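26th October

Back on the madder baths this morning. The Kodevley wool finally came, two bags of it, and it smells strongly of sheep, so I'd say their "scoured" label is on the generous side. I gave it another wash before doing anything else: warm water, a squirt of the plain soap, no stirring. Just pushed it under with the flat of my hand and left it alone while I caught up on the labels.

Weighed out 700 g dry for the main lot. Alum went in at 100 g, which I know is more or less what the old card says, and I'm leaving it there until I have a reason to change it. Brought the pot up slowly, over most of an hour. Last time I got impatient and the skeins at the bottom felted into a sort of doormat (it's still holding the back door open, if anyone wants to feel it!). Let it cool in the pot with the lid on.
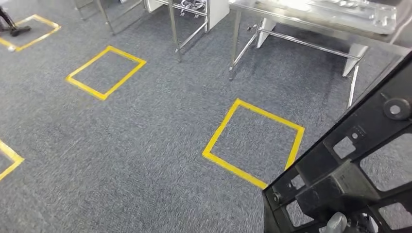
Madder next. I used the ground root from Nerkell for half and the chopped root from Braduletti for the other half, same weight of each, same water, both soaked since Saturday. The Nerkell soak was much darker, kind of a brick soup, and the Braduletti one looked like weak tea with bits in it. I was ready to write it off. But I strained it, put the root back in a stocking, and started both pots together, and within the first half hour the Braduletti pot had caught up nicely. Moral for me: stop judging the bath by the soak.

Temperature is still the thing I can't hold steady. The small burner has two moods. The dial thermometer crept up to 183 F at one point, which is way too hot for madder, and I yanked the pot off and added cool water. If the Nerkell skeins come out brown that's why, and it's my fault and not the root's, so please don't go blaming the supplier on the order sheet. For the rest of the run I sat there with it between 140 and the next mark up and moved the pot half off the ring whenever it got ideas. 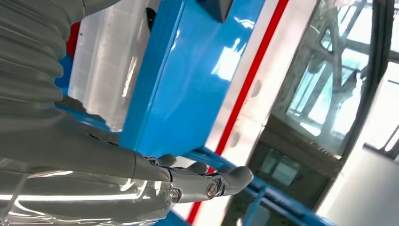 Chalk: I forgot it in the first pot and put it in late. Our tap water is soft enough that it does make a difference, the orange goes toward red pretty fast once it's in. Next time it goes in with the root. I've written CHALK on the lid in grease pencil.

Both lots are sitting in their baths overnight. I'll rinse tomorrow and hang them in the shade. Skeins are tied with cotton string, one knot for Nerkell, two knots for Braduletti. Please don't retie them!

Also tried a little of the exhaust bath on the leftover Mladenović yarn, no mordant, just to see. Pale peach, rather pretty, and I bet it fades in a week. A strip is pinned up in the window with half of it under card.

To buy: alum (the jar is down to 144 g), cotton string, a thermometer I can read without my glasses. And a second stocking, the old one has a hole in the toe and I spent ages picking root out of wet wool.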